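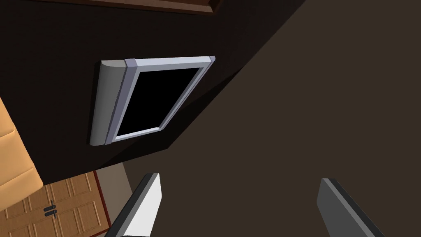 4.2 What households did when prices went up

Figure 3. Simulated living room, television on a dark brown wall.

I'll start with the part that surprised me. When Man-sik Sung and I drew up the survey, we were pretty sure that families in Ulik would cut back on food last, after clothes, trips and anything with a plug. Most forecasts of consumer spending lean on some version of that idea, and so did our first draft (Liette Pelletier still has a copy and likes to bring it up!).

We asked 700 households to tell us what they had put off buying in November 2022. Big purchases were delayed, sure — a new television or a washing machine can wait. But food spending moved too, and it moved early. People switched stores, bought cheaper cuts and dropped the Saturday-market kind of treats well before they touched their phone plans.

Why phone plans held up so well, I can't say for certain. Ulla Vuorinen thinks it comes down to contracts, and she may be right, as plenty of our families were locked in for two years. Kauko Riihimäki reads the same answers differently. To him, people cut whatever they pay for most often, simply because they see the price every time. I go back and forth on this, and the survey wasn't built to settle it.

One caution about the inflation figures people gave us. We asked what they expected prices to do over the next year, and the typical answer was 7 percent. That's a feeling as much as a forecast, and I wouldn't plug it straight into a model. Bernadette Perrin reran the estimates without the highest answers and the order of the cuts stayed the same, so I'm fairly comfortable with that part. Section 4.3 takes up savings, where the answers were a lot messier.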